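造花のチューリップを小さな花瓶に生けるコツ

春になると、玄関や食卓にちょっと花がほしくなりますよね。うちは日当たりの悪い北向きの部屋が多くて、生花はどうも長持ちしません。それで何年か前から造花を使うようになったのですが、最初のうちは「いかにも造花」という感じになってしまって、ずいぶん悩みました。袋から出してそのまま挿しただけでは、どうしても棒が並んでいるように見えるんです。あれこれ試して、今では遊びに来た人に「お水はいつ替えるの?」と聞かれるくらいにはなりました(嬉しいものですよ!)。そんなわけで、今日はチューリップを中心に、小さなガラスの花瓶に生けるときのコツをまとめておきます。

まずは花瓶選びから

チューリップは頭が大きくて茎がすっとしている花なので、口の広い花瓶に入れると、あっちこっちに倒れてしまいます。首がきゅっと締まった、背の低いガラスの花瓶がいちばん楽です。茎が首のところで自然に集まって、そこから上に向かってふわっと開いてくれます。色つきのガラスもおすすめです。造花の茎は切り口がどうしても作りものらしく見えるのですが、黄色や緑のガラスを通すとあまり気になりません。透明の花瓶しかないときは、小石かビー玉を底に敷いて、切り口を隠してあげてください。

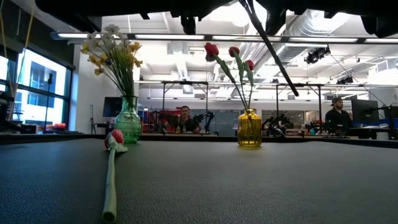
私は赤いチューリップには黄色のガラス、黄色や白の花には緑のガラスを合わせるのが好きです。花と同じ色の花瓶に入れると、まとまりはするのですが、少しぼんやりするような気がします。もちろんこれは好みの話で、友人のレオノールさんなどは、赤い花には絶対に赤い花瓶だと言って譲りません。彼女の家の玄関で見るとそれはそれで素敵なので、結局は置く場所との相性なのでしょうね。

台の色も案外大事です。うちの食卓は明るい色で、赤い花はよいのですが、白い花が沈んでしまいます。濃いグレーや黒の台に置くと、白もクリーム色もくっきり見えます。台を替えるわけにはいかないという方は、黒っぽいランチョンマットを一枚敷くだけでも違いますから、一度やってみてください。

挿す前の下ごしらえ

買ってきた造花は、たいてい袋の中で押されて、葉が茎にぴったり張りついています。ここを面倒がらずに、一枚ずつ指で起こしてあげましょう。葉の先を軽く外に反らせると、ぐっと本物らしくなります。布の花びらにしわが寄っているときは、やかんの湯気に少し離して当て、指の腹でそっとのばします。近づけすぎると糊がゆるむことがあるので、ほんの数秒でやめておくのが無難です。やけどにもお気をつけて。

茎は針金入りのものなら、手でゆるく曲げられます。根元から折るように曲げると角がついてしまうので、両手で持って、全体をしならせるように少しずつ。まっすぐな茎ばかりより、一本だけ曲がっているくらいがちょうどよいです。長さを詰めるときは、花ばさみを使うと刃を傷めますので、ワイヤー用のニッパーで。私はキセンという小さな金物屋さんで907円で買ったものを、もう長いこと使っています。

三本の生け方

小さな花瓶なら、チューリップは3本で十分だと思います。もっと入れたくなるのですが、頭がぶつかりあって、かえって窮屈に見えるんですよね。

1. いちばん背の高い一本を先に入れます。真ん中にまっすぐ立てずに、左右どちらかへ少し傾けてください。全体の動きがここで決まります。

2. 二本目は少し低めにして、中央あたりに。一本目と花の高さがそろわないように、茎の下を指一本分ほど切るか、曲げて調整します。

3. 三本目はさらに低く、一本目と反対の側へ。花瓶の縁に茎をもたせかけると落ち着きます。

4. 一本余ったら、無理に足さず台の上に置いたままにして、少し離れて眺めてみます。足りないと感じたときだけ、いちばん空いているところへ挿します。

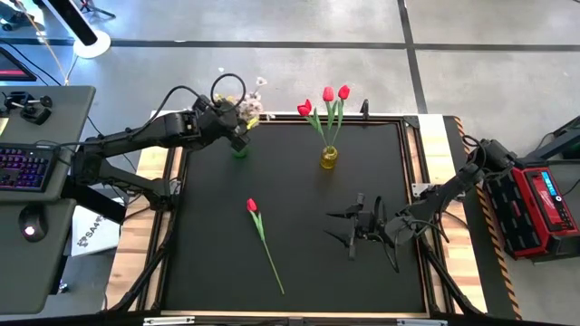 5. 最後に花瓶をゆっくり一周まわして、葉の向きを整えます。食卓に置くなら、座ったときの目の高さからも見ておくと安心です。

白や黄色の花をたっぷり入れる花瓶

もうひとつ、隣に置く花瓶の話も少し。水仙のような黄色い花と白い花を一緒に入れるときは、チューリップとは逆に、ある程度本数があったほうが華やかです。黄色を両脇に、白を上のほうにまとめると、色がごちゃごちゃしません。上が重くなって倒れやすいので、軽い花瓶には小石を入れて重しにしてください。二つの花瓶はぴったりくっつけず、こぶし一つ分以上あけて、少し前後にずらして置くと、どちらの花もよく見えます。

お手入れとしまい方

造花はほこりが大敵です。私は週に一度、やわらかい化粧筆で花びらの内側をはらっています。ドライヤーの冷風でもかまいませんが、強い風だと葉の向きが変わってしまうので弱でどうぞ。ガラスの花瓶も曇ってくると花まで古びて見えますから、ぬるま湯に中性洗剤で洗って、中までよく乾かしてから花を戻します。首の細い花瓶は口を下にして布巾の上に伏せ、一晩置くとよいですよ。

季節が終わったら、花の頭に薄紙をふんわりかぶせて、長い箱に寝かせてしまいます。うちでは9月に一度箱を開けて、虫や湿気の具合を見がてら、つぶれた葉を直しています。乾燥剤もそのときに取り替えます。赤い花は色が移ることがあるので、白い花とは箱を分けるか、間に紙をはさんでおいてくださいね。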